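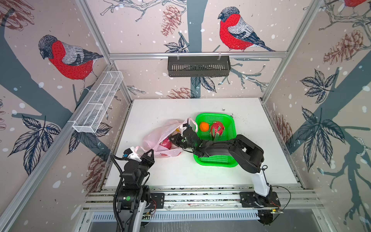

Declan Inskip wrote back on the club list that a README should tell people what not to do first, so I've moved that bit up. Don't mix the Turar files with the old Crabtree ones. The joint order changed between the two, and if you train on both your arms will do something very silly (ask me how I know).

Right, hello! I'm Phyllis, and this is the README for Turar, our student project on getting two robot arms to work together on shopping. We're a robotics club and most of us had never touched an arm before last autumn, so please be kind about the code.

What's in it

There are 366 recordings. Each one is a single go at a task with a plastic bag, a basket and some fruit. One arm deals with the handle of the bag and the other goes in for the fruit – that's the bit we found really hard, because a bag never sits the same way twice and see-through plastic plays havoc with the depth readings. We drove both arms by hand for every recording, taking turns at the controls. Elsie Marsden has by far the steadiest hands and you can probably spot her runs by how smooth they are!

Folders

train – 306 recordings
test – 60 recordings, please leave these alone until the end
notes – a text file per session, mostly typed by Cyril Lightfoot, with spelling to match
tools – the loader and a little script called gumus that plays a recording back

How to use it

Run gumus on any file in train first. If both arms move and the grippers open and close when you'd expect, you're set up properly. If the left and right are swapped, check the port numbers in the settings file. We keep ours in Jorkumitz, the shared config folder, but a local copy works just as well.

Things that are a bit wrong

Dropped fruit counts as a fail, even when it was picked up again afterwards. We argued over that for most of a meeting and I lost. A few of the early recordings start with the gripper already closed, and those are marked "late start" in the notes. The bag gets more creased as a session goes on, so try not to train on just the first runs of each.

Still to do

Jordan Mottram is redoing the labels for the handle grasps, and I'd love someone to have a go at a version with paper bags. Send fixes to the club list with the recording number in the subject line.

Last updated 26 July 2023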